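**Ticket 705 – label printer skips every second label**
Product: Brison, on the Okix print queue
Opened by: Sandra Rudd
Assigned: Impi Seppälä
Status: closed

09:40 – Printer feeds one blank after each printed label. Began when the roll was changed. Queue shows no errors.

10:05 – Power cycled. No change. Test page from the printer menu also skips, so the queue is ruled out.

10:30 – Menu lists gap sensor at 14. Previous roll had a 400 mm core-to-edge allowance in the template; new stock does not match. Template corrected, still skipping.

11:15 – Ran media calibration with the cover closed. Sensor now reads 12. Printed a short batch, no blanks.

11:50 – Sandra confirms normal output from the packing queue. Closing.
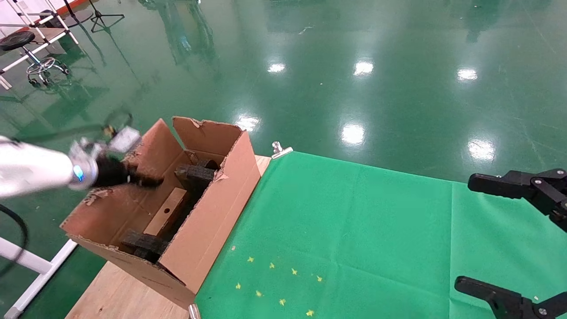
Does calibration have to be repeated after a power cut?

The value is stored in the printer, so run it again only when the label stock changes.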